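**Switching from a full-size to a tiny kitchen – what did you get rid of?**

**horkivis_hill** wrote:

Okay so we're moving in January and the new place has what the listing calls a "galley kitchen with character." I measured it. The usable counter is 158 inches if you add up every scrap of it, including the bit next to the stove where you could maybe set down a spoon. Our current kitchen has an island. I love that island. I have rolled out so much pie dough on that island.

My husband thinks we should get rid of half of everything. I think that's insane, but I also just found two potato ricers in the same drawer, so he may have a point. We have maybe one potato night a month.

What did you all let go of when you downsized, and what do you wish you'd kept? I'm most worried about the baking stuff. I have a stand mixer, a food processor, a bread machine I inherited from my aunt Kalliopi (Kalliopi Tsakiris, if anyone here is from the Grurnby church cookbook days, she did the honey cake), and way too many sheet pans.

---

**makis_tz** wrote:

KEEP THE STAND MIXER. I sold mine when we moved into the apartment and I regretted it by the first weekend. Everything else can go.

Well, not the sheet pans. Keep two half sheets and two quarter sheets. I use the quarter sheets for everything – bacon, toast for four people, catching the drips under a pie.

---

**gadisa_n** wrote:

Gonna disagree with Makis a little. I had the mixer AND the small kitchen for six years, and the mixer lived on the counter because it was too heavy to haul out of a cabinet, and that meant I chopped onions on top of the washing machine. For six years! I gave it to my sister and now I do no-knead bread in a big bowl and it's fine. Better than fine. I bake more now than I did then because there's somewhere to put the dough.

How often do you use it? Not how often you feel like you should.

---

**horkivis_hill** wrote:

Every Sunday, pretty much, plus all of December. So I think it stays? But the washing machine story is haunting me. Ours will be in the kitchen too.

---

**periklis_m** wrote:

Hi, long-time reader, I almost never post. We did this move two years ago, from a farmhouse to a second-floor place over the Hermans hardware store.

What saved us was packing the kitchen by task and leaving it in the boxes. Baking box, soup box, company's-coming box. We unpacked one box only when we wanted something out of it. After a couple of months there were boxes still taped shut, and those went straight to the church sale. I didn't open them first, on my wife's orders. I still don't know where the melon baller went and I haven't wanted a melon ball since.

The one thing I'd do over is the big stockpot. I let it go and bought the same one again that fall when the tomatoes came in.

---

**gadisa_n** wrote:

Ha, the stockpot! Same here with my big colander.

---

**iason_k** wrote:

I'm going to be the grump. The box trick only works if everything you own gets used inside a couple of months. My canning kettle comes out once a year. So does the turkey roaster and the thing I use to pit cherries. By the box method all of that goes to the church sale and then I'm Periklis, buying a stockpot in September.

What I'd do instead is get the once-a-year stuff out of the kitchen completely. Closet shelf, under the bed, top of the wardrobe, whatever you've got. The kitchen is for this week.

---

**periklis_m** wrote:

Fair! Though I'll point out I'm only out one stockpot.

---

**makis_tz** wrote:

Iason is right about the closet. Our roasting pan lives behind the winter coats and it has the Christmas cookie cutters in it.

Gadisa I hear you on the counter thing but there are rolling carts now! Mine is an Ollholm, it's narrow, it goes next to the fridge and the mixer sits on top. When I bake I roll it out and when I'm done I roll it back.

---

**gadisa_n** wrote:

And where do you stand while it's rolled out?

---

**makis_tz** wrote:

...in the doorway. Okay. But it works!

---

**horkivis_hill** wrote:

You're all making me feel so much better, and also I now own a tape measure that lives in my purse.

Update on the sorting. I started with the drawers because they seemed easier than the cabinets (they're not). My system is plastic tubs on a table, one kind of thing at a time, and nothing goes back in a drawer until I've decided. Forks were quick. Wooden spoons took a whole evening and I kept too many. Then I got to the little knives, and I have no memory of buying most of them. Picnic knives, camping knives, the one my brother-in-law leaves here every summer.

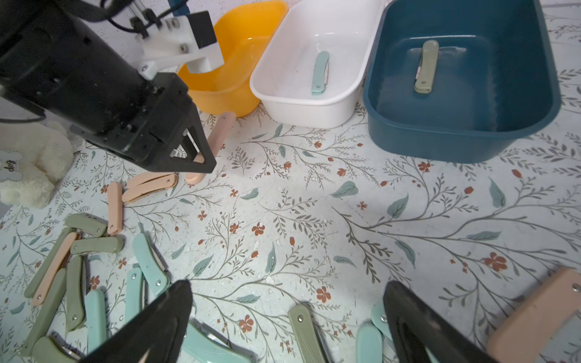
*Folding knives getting sorted – pink one still undecided, light blue one's in the white tub.*

I'm leaning toward keeping one for the picnic basket and one for the glove compartment and letting the rest go. Does anybody really use a folding knife in the kitchen? I always end up grabbing the paring knife.

---

**iason_k** wrote:

Never in the kitchen. Crumbs and cheese get down in the hinge and you'll be at it with a toothpick. Apples on a hike, sure.

---

**periklis_m** wrote:

I cut twine with mine. And open feed bags, back when I had feed bags. I'd keep one by the door for boxes. You're about to have a lot of boxes.

---

**gadisa_n** wrote:

For actual cooking knives I went down to a chef's knife, a paring knife and a bread knife and I've never been stuck. I did get rid of the block. It took up the same space as a toaster! They're on a magnetic strip now, over the sink.

---

**makis_tz** wrote:

Over the SINK? I'd drop one on my hand the first week. Mine are in a drawer with a slotted tray. Takes up half the drawer, but I don't have to think about it.

---

**gadisa_n** wrote:

To the side of the sink. A little bit over it.

---

**iason_k** wrote:

I'm with Makis on this one, and I don't say that often. Also a strip near the sink gets splashed and then you've got spots all over your blades. Put it by the stove if you have the wall.

---

**horkivis_hill** wrote:

No wall by the stove, there's a window! It's the one nice thing about the kitchen so I'm not covering it up. Slotted tray it is.

Next question, and please be gentle. Cookbooks. I have two full shelves. My husband suggested I "scan the good ones" and I went and sat in the car for a bit.

---

**periklis_m** wrote:

Cookbooks aren't kitchen stuff, they're books. Put them in the living room. Problem solved.

---

**iason_k** wrote:

Agreed. I'd weed them a little though. Any book where you've only ever made one recipe, copy the recipe onto a card and pass the book on. I got rid of a whole shelf like that and it cost me a pack of index cards.

---

**gadisa_n** wrote:

I like that. I'd make an exception for anything with somebody's handwriting in it. My mother wrote "too much salt" next to half the recipes in her big red one, and she was right every time.

---

**horkivis_hill** wrote:

Aunt Kalliopi's copy of the Grurnby one has "NO" written across the entire aspic page. That's coming with me if I have to hold it on my lap the whole drive.

And the bread machine? Anyone? It weighs a ton and I've used it maybe twice since she passed, but it was hers.

---

**makis_tz** wrote:

Oh that's a hard one. Do you like the bread?

---

**horkivis_hill** wrote:

Not really. The loaf comes out with that hole in the bottom from the paddle. She used to fill the hole with jam and give that slice to whichever kid was nearest.

---

**gadisa_n** wrote:

Then keep the cookbook and fill something else with jam. I mean that kindly! I held on to my grandfather's coffee grinder for years and felt guilty every time I looked at it. My cousin has it now and uses it every morning, and I get to see it when I visit.

---

**iason_k** wrote:

I'd say keep it through the first year. Stick it in the closet next to the canning kettle. You can always give it away later, and you can't go back and get it.

---

**periklis_m** wrote:

For once I'm siding with Iason. My whole box system was for stuff I didn't care about. This is different.

Anybody in the family just getting started with their own place? That'd be my first call.

---

**horkivis_hill** wrote:

My niece is, come to think of it. She's moving into her first apartment this spring and her kitchen is even smaller than mine, poor kid. But she was one of the jam hole kids. I'll ask her.

The movers quoted us $3,000 by the way, and they charge by weight, so I'm looking at the cast iron pretty hard tonight. I've got the 8, the 10 and the 12 inch lined up on the stove. If you could only have one skillet, which size?

---

**makis_tz** wrote:

12. Don't let anybody talk you out of it.

---

**gadisa_n** wrote:

10! The 12 won't fit in a small sink, you'll be washing it in the bathtub.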